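Tidy Table, Tidy Head? Our Term Project Report
Group project, Wasar study house

So for our term project we had to pick something in everyday life, change it a bit and write up what we noticed. Everybody else seemed to be going for screen time or sleep, and we went for mess – more exactly, the mess on the big shared table at Wasar, which I have complained about all year, so it was only fair that I got stuck with writing this up.

The question was pretty simple. If you give people a basket for the small stuff, do they use it? Before we started, the table collected everything. Pens, hair ties, someone's juggling balls, bus cards, half a calculator. I grew up in a house where the kitchen bench looked like that all the time, so I thought I'd be immune to it, but try spreading out an A3 poster on top of other people's junk!

We ran it for 14 days. For the first half we left the table alone and just kept a tally every evening of loose things left behind (anything smaller than a pencil case counted, and food wrappers had their own column). For the second half we put out a basket and told everyone it was there, no rules and no signs. The first one we tried was a tall fabric bin from Stollby, and it was a bad pick. You couldn't see what was at the bottom, so people tipped the whole thing out to find an eraser and then walked off. We swapped it for a wicker one before the second half started. We had 300 sticky dots for marking things on the tally sheet and I have most of them left if anyone wants some.

Our tally in the no-basket week came to 48 loose things. I expected a huge drop with the basket and we did get a drop, but it was lumpy. Pens went in straight away. Balls hardly ever did, and I think it's to do with how they get used – you fiddle with one while you read, you put it down wherever your hand is, and the basket could be a short reach away and it still wouldn't matter.
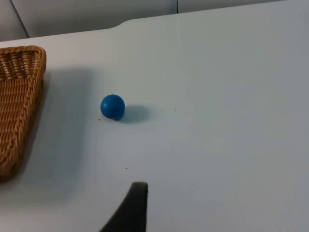

Teoh read our draft and wrote in the margin that round things should be a category of their own, and that a shallow basket is probably friendlier for them than a deep one because you can drop them in without looking. Fair point, and I wish we'd had it at the start. Our sheet only had "stationery", "toys and other" and "wrappers", so the balls got lumped in with the toys and I had to go back through my notes to pull them out again.

If we did it over I'd use 2 baskets, one at each end of the table, and I'd give the whole thing longer than a fortnight. I'd also get the Rarell room next door to do it with us so there was something to compare against. The wicker one is staying on the table for now, and the tally sheets are in the project folder, coffee ring and all.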